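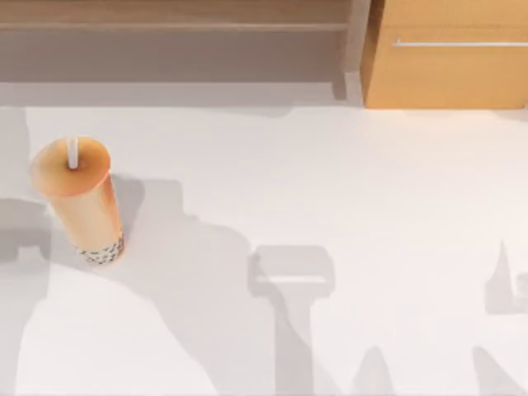 Bubble Tea im Becher mit weißem Trinkhalm

Kategorie: Verbraucherfragen > Gutscheine und Guthaben | Schlagwörter: Guthabenkarte, Befristung, Inhaberwechsel

Restguthaben auf Kundenkarte nach 365 Tagen verfallen – zulässig?

Nisreen Mansour
4. Mai 2019

Sehr geehrte Damen und Herren,

ich bitte um eine Einschätzung zu folgendem Sachverhalt. Für unsere Abteilung wurde im Januar vergangenen Jahres bei der Teestube Jemden eine aufladbare Kundenkarte erworben und im Voraus bezahlt. Die Karte ist übertragbar und lautet auf keinen bestimmten Namen. Mit ihr wurden Getränke für Besprechungen und kleinere Anlässe bezogen. Nach dem letzten Kassenbeleg besteht ein Restguthaben von 71 Euro.

Bei dem Versuch, die Karte erneut einzusetzen, wurde uns mitgeteilt, das Guthaben sei erloschen. Zur Begründung wurde auf die Rückseite der Karte verwiesen, auf der in kleiner Schrift vermerkt ist: »Gültig 365 Tage ab Ausgabe«. Beim Kauf hat uns niemand auf diese Frist hingewiesen. Ferner hat zwischenzeitlich der Betreiber gewechselt; das Geschäft wird unter unverändertem Namen von der Firma Dobos weitergeführt.

Ich bitte um Auskunft, ob die Befristung wirksam ist und an wen eine etwaige Forderung zu richten wäre. Der Kaufbeleg liegt im Original vor.

Mit freundlichen Grüßen
Nisreen Mansour

Anderson Marinho

Sehr geehrte Frau Mansour,

zu unterscheiden ist zwischen der gesetzlichen Verjährung und einer vertraglich vereinbarten Befristung. Ohne abweichende Vereinbarung gilt für Ansprüche aus Gutscheinen und vorausbezahlten Guthaben die regelmäßige Verjährungsfrist von drei Jahren (§ 195 BGB). Sie beginnt gemäß § 199 BGB mit dem Schluss des Jahres, in dem der Anspruch entstanden ist. Der Kauf im Januar wirkt sich insoweit zu Ihren Gunsten aus, da das restliche Kalenderjahr nicht mitgerechnet wird.

Der Aufdruck auf der Rückseite dürfte als Allgemeine Geschäftsbedingung anzusehen sein und unterliegt damit der Inhaltskontrolle nach § 307 BGB. 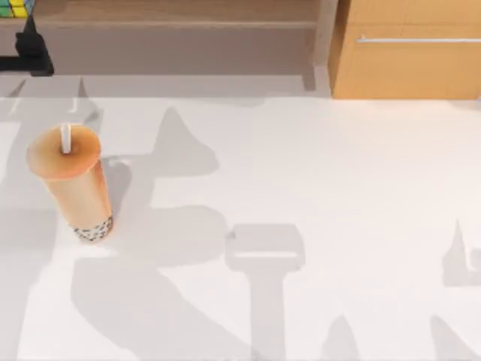

Die Rechtsprechung hat Befristungen von einem Jahr bei Wertgutscheinen mehrfach als unangemessene Benachteiligung bewertet, sofern kein sachlicher Grund für die kurze Frist ersichtlich war. Ein solcher Grund kann etwa bei einer Karte für eine einzelne Veranstaltung bestehen. Bei einem reinen Geldguthaben, das auf beliebige Waren angerechnet wird, ist er schwerer darzulegen. Zu prüfen bleibt, ob die Bedingung überhaupt Vertragsbestandteil geworden ist, wenn sie vor der Zahlung nicht zur Kenntnis genommen werden konnte. Bitte beachten Sie, dass hierfür etwas andere Maßstäbe gelten, falls der Kauf nicht privat, sondern durch Ihren Arbeitgeber erfolgte.

Ich empfehle, das Guthaben schriftlich geltend zu machen, eine Kopie des Kaufbelegs beizufügen und eine angemessene Frist zur Stellungnahme zu setzen. Ein Anspruch auf Barauszahlung besteht in der Regel nicht, solange die Einlösung möglich ist. Das Original des Belegs sollte in Ihren Unterlagen verbleiben.

Anderson Marinho

Aparecida Coutinho

Bei Tistum war es ebenso, dort wurde die Karte auf Nachfrage aus Kulanz verlängert. Es empfiehlt sich, zunächst telefonisch anzufragen. Zur Rechtslage kann ich keine Angaben machen.
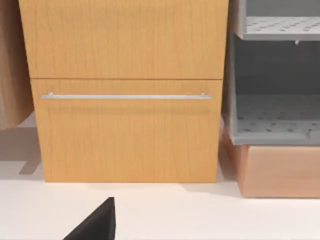
Bethel Shiferaw

Ergänzend zum Inhaberwechsel, der bislang nicht behandelt wurde: Wer ein unter Lebenden erworbenes Handelsgeschäft unter der bisherigen Firma fortführt, haftet nach § 25 HGB grundsätzlich auch für die im Betrieb begründeten Verbindlichkeiten des früheren Inhabers. Hierzu kann auch ein offenes Kartenguthaben zählen. Die Vorschrift setzt allerdings ein kaufmännisches Unternehmen voraus. Ein Haftungsausschluss ist Dritten gegenüber nur wirksam, wenn er im Handelsregister eingetragen und bekannt gemacht oder dem Gläubiger mitgeteilt wurde. Die Einsichtnahme in das Register ist daher anzuraten.

Das Schreiben wäre an die Firma Dobos zu richten, vorsorglich in Abschrift auch an den früheren Betreiber. Handelt es sich um eine Karte der Abteilung, sollte es von der zeichnungsberechtigten Stelle unterschrieben werden.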